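# Moving house with fruit trees in pots, advice please

**fendby_lass** wrote:

Hello all, long-time reader and very occasional poster! We're finally moving to Karkcombe in December and I have a whole patio of potted fruit that has to come with us, come what may.
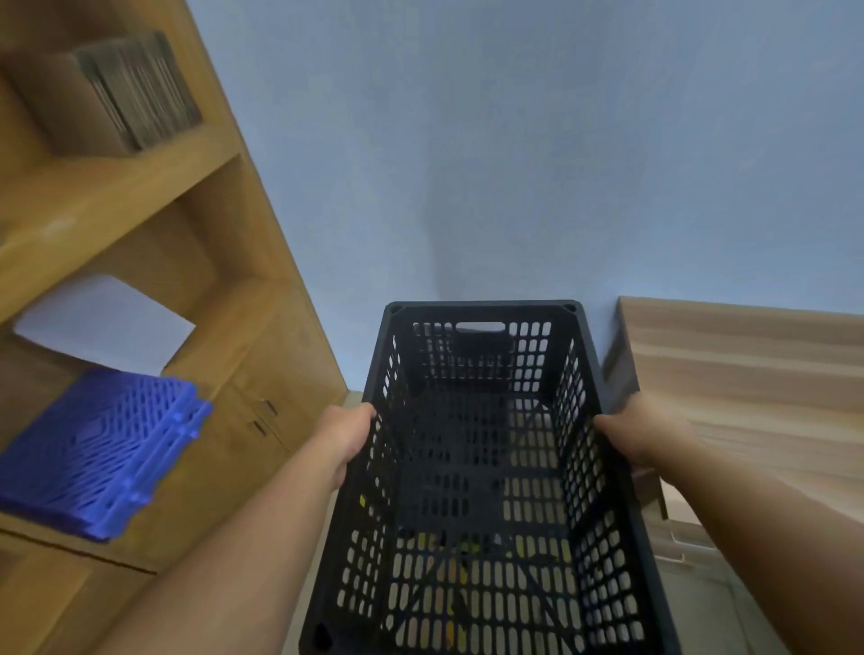

So there's the quince, two dwarf apples, a fig that was my dad's and is now taller than I am, and a lemon that sulks if you so much as look at it. The new place is 240 miles away and the removal firm has quoted me £300 extra for "garden items", with no promise that anything arrives upright. My husband says pay it and be done. I keep thinking we could hire a van and take them ourselves the day before, with a flask and some sandwiches, and make a bit of an outing of it. Has anyone done this with big pots? And is December a daft time for it?

---

**old_damson** wrote:

December is a lovely time for the apples and the quince, they'll be fast asleep and won't know a thing about it. I moved mine in the middle of winter and they flowered the next spring as if they'd always lived there. Let the compost dry out a little beforehand (your back will thank you) and tie the branches up gently with old tights or strips of sheet.

The lemon is a different matter. Put it in the car with you, on the back seat, belt on, heater low.

---

**Svatopluk Hrubý** wrote:

I would pay the £300, I'm afraid. I did my own move with a hired van and a fig in a 52 cm clay pot, and on the first roundabout it went over and took the bay tree with it. The pot was from Gajdoš and I'd had it for years, so you can imagine the language. Van hire, fuel and a new pot came to more than the firm had asked for in the first place.

---

**old_damson** wrote:

> I would pay the £300, I'm afraid.

Sorry, Svatopluk, I can't agree with you there! Was it strapped to anything? Removal people will lay a tree down flat under a sofa if they're short of room, I've seen them do it. At least in your own van you know who's driving.

---

**Svatopluk Hrubý** wrote:

It was strapped, but to the bay tree. I grant you that may have been the weak point.

---

**mossy_kate** wrote:

Could you split the difference? Let the firm have the apples and the quince, and take the fig and the lemon yourselves. I'd take cuttings of the fig now as well, seeing it was your dad's. They root very easily, and you could leave one with a neighbour until you're settled.

---

**fendby_lass** wrote:

Oh, you are all kind. Kate, I hadn't thought of cuttings at all and I'm off to do some this afternoon, while I've got the secateurs out. We'll ring the firm and see what they'd want for just the three. The lemon is having the back seat and my husband has been told.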